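Fotogalerie: Küche und Esstisch im Haus Clakwood

Seit August ist die Wohnküche im Erdgeschoss wieder in Betrieb. Larasati Purba hat die Schränke neu eingeräumt, Sulastri Pattinasarany hat sich um den Esstisch und das Geschirr gekümmert. Der Raum steht allen Bewohnern offen, samstags wird gemeinsam gekocht.

Die Tischausstattung ist aus zwei Haushalten zusammengekommen. Manches passt nicht zueinander, auf dem Tisch stört das wenig. Neu gekauft wurde nur das Nötigste — insgesamt für 200 Euro, der größte Teil davon bei Pekitz.
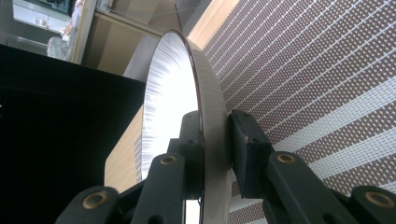
Runde Scheibe mit heller Vorderseite und feinen grauen Streifen, dahinter eine Matte in Flechtoptik.

Die Matten bleiben nach dem Essen auf dem Tisch und werden nur feucht abgewischt. In die Maschine gehören sie nicht. Flache Teile kommen hochkant in das Regal links vom Fenster, schwere Töpfe nach unten.

Wer etwas ausleihen möchte, trägt sich in die Liste an der Tür ein. Nach 3 Tagen sollte alles zurück sein. Fehlende oder beschädigte Teile bitte bei Sulastri melden, sie bestellt einmal im Monat nach.

Weitere Galerien: Flur und Garderobe, Werkraum, Garten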